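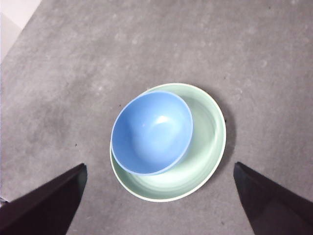 *A light blue bowl resting inside a wider green one.*

# The Long Table at Jakach

By six o'clock in the evening the doors of the parish hall at Jakach are already open, and the first guests have taken the seats closest to the radiator. Grace will be said at half past. Until then there is tea, and a hymn being practiced, not very confidently, in the next room.

The congregation has served an evening meal here each week for the better part of a decade. It began as a Lenten observance. The parish had resolved to fast together and to give away what it saved, and several members asked whether the money might be spent on food to be eaten in company with those who received it. When Easter came, the meal continued. On a typical evening it now seats 90, and in winter the number has reached 100.

Vendula Vlček, the pastoral associate, has been present for most of them. She came to the parish from a hospital chaplaincy in Voron and was asked, in her first month, to write a short statement of purpose for the meal. She drafted four versions and withdrew them all. The document that hangs in the hallway today contains one verse, from the fourteenth chapter of Luke: "But when you give a banquet, invite the poor, the crippled, the lame, the blind."

"I had written a great deal about service," she recalls. "Then I read the chapter again, and I saw that Jesus says this to his host while he is sitting at the man's table. He is a guest when he says it. I had been writing as though we owned the room."

That reading has shaped the practice of the parish in ways a visitor might miss. There is no serving line. Members of the congregation are asked to sit down and eat, and those who cook one week are expected to be served the next. Guests who wish to help may do so, and a good many prefer to. Names are learned. No one is required to attend prayers, which are held in the side chapel after the plates are cleared, and on most evenings a small group goes in.

The arrangement has had its critics. Some longtime members felt that a church meal without a sermon was a missed opportunity, and a letter to that effect was read aloud at the annual meeting in May. Others worried about cost. The kitchen served 3648 meals last year, and the parish, whose rolls list 321 members, is not a wealthy one. The vote to continue was carried, though not by a wide margin, and the pastor asked that both sides keep coming to supper. Most have.

Luke's Gospel returns to the table more often than any other. Jesus eats with Levi and his fellow tax collectors, with Simon the Pharisee, with Zacchaeus, and at Emmaus with two travelers who do not recognize him until the bread is broken. In nearly every case someone objects to the company. The objection is rarely about doctrine. It concerns who is sitting beside whom, and what the neighbors will make of it.

Vlček teaches these passages in a study group that meets before the meal – an hour of reading, with questions sent in by guests and members alike. One man, who sleeps at the shelter on Gezer Street, asked why the older brother in the parable of the prodigal son never comes in to the feast. The group spent three weeks on the matter. The text does not say whether he comes in. The father goes out to him and pleads, and the story stops there.

Two neighboring congregations have since asked for advice on starting meals of their own. The parish at Flallero will open its hall in the fall, with a smaller kitchen and borrowed chairs. Vlček has sent them the verse from the hallway, a list of suppliers, and a note recommending that they buy more soup spoons than they expect to need.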